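Envoltorios, cajas y demostraciones que no sirven

Llevo desde junio recogiendo demostraciones para Isia, y la mayor parte del trabajo consiste en coger cosas pequeñas de una mesa y meterlas en una caja. La tarea que nos ocupa ahora se llama internamente «merienda»: productos envasados sueltos sobre un mantel, una caja de cartón abierta al fondo y una persona que los va guardando con la pinza de mano. La política tiene que aprender a hacer lo mismo con el brazo.

El objetivo que fijamos con Grevetti era de 1.000 demostraciones para esta tarea. Hemos grabado las 1.000. Después de la revisión han quedado 682. La diferencia es mayor de lo que habíamos previsto, y de eso va casi toda esta entrada.

Los objetos rígidos dan pocos problemas. Un bote se agarra por los lados y, si la apertura es suficiente, sale bien a la primera. Los envoltorios son otra cosa. El plástico transparente brilla, se arruga y cambia de forma cuando lo aprietas, y muchas veces el borde que ve la cámara no coincide con el borde del alimento. Si cierras sobre el sellado, el paquete cuelga y gira. Si cierras sobre el contenido, lo puedes aplastar.
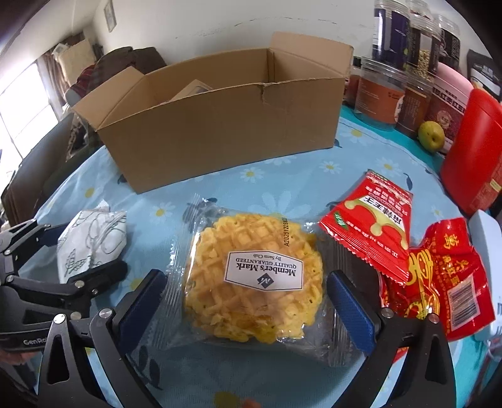
Escrito por Aishwarya Pillai
Archivado en: Isia, datos, manipulación

El gofre es el objeto al que más tiempo hemos dedicado. Es redondo, plano y bastante ancho para la pinza, y el plástico sobresale por los dos lados. Acordamos agarrarlo siempre por los costados, con las almohadillas a la altura del alimento y los dedos abiertos antes de bajar. Al principio cada persona lo hacía a su manera: una levantaba el paquete por la esquina, otra lo arrastraba hasta el borde de la mesa. Las dos formas funcionan con la mano, pero mezcladas en el mismo conjunto nos dieron un modelo que dudaba encima del paquete y cerraba tarde.

Tampoco colocamos las etiquetas mirando a la cámara. Los paquetes quedan como caen, del revés si hace falta. En la primera tanda los poníamos derechos por costumbre, y el modelo falló en cuanto se los giramos. Esas primeras 200 demostraciones siguen en el conjunto, con menos peso en el muestreo.

Otra decisión discutida fue la del mantel. Sayegh, que es como llamamos al banco de pruebas de la oficina, tiene una mesa lisa y gris. Entrenar solo con eso daba resultados muy buenos en la oficina y malos en cualquier casa. Ahora grabamos con manteles estampados, con botes y bolsas alrededor que no hay que tocar, y con la luz que entre por la ventana. El error en validación sube un poco. A cambio, el brazo ya no confunde una flor del estampado con algo que se pueda coger, cosa que hizo durante semanas.

Sobre las demostraciones descartadas, los motivos se repiten:

Dos pinzas que se tapan. Cuando trabajamos con las dos a la vez, una se cruza por delante de la otra y la cámara pierde el punto de contacto. Si dura poco la dejamos pasar. Si coincide con el cierre, fuera.

Dedos de la persona en la zona de agarre. Que asome una mano por el borde no importa. Que la mano empuje el paquete, sí.

Seguimiento perdido. Pasa con movimientos bruscos y cuando la cámara se acerca demasiado a la caja y solo ve cartón. Lo detecta Pasport al importar, antes de que nadie lo mire.

Paquetes superpuestos. Si hay dos envoltorios brillantes uno encima de otro, quien etiqueta no siempre sabe cuál se quería coger. Ahora decimos el nombre del objeto en voz alta antes de empezar y el audio se guarda con el episodio.

Este último cambio es el que más ha ayudado y también el más barato. Ojalá lo hubiéramos hecho antes de grabar la mitad del conjunto.

Para la siguiente ronda he pedido 100 demostraciones más, solo de envases blandos y con la caja en posiciones distintas. Hasta ahora ha estado casi siempre detrás de los objetos, y sospecho que el modelo se ha aprendido el gesto de avanzar y soltar sin fijarse en dónde está el borde. Lo comprobaré moviéndola a un lado con el modelo actual, antes de grabar nada nuevo.

También tengo pendiente cambiar las almohadillas de una de las pinzas, que agarran peor el plástico que las de la otra. Cuando tenga las dos iguales repetiré la prueba del gofre y pondré los números en otra entrada.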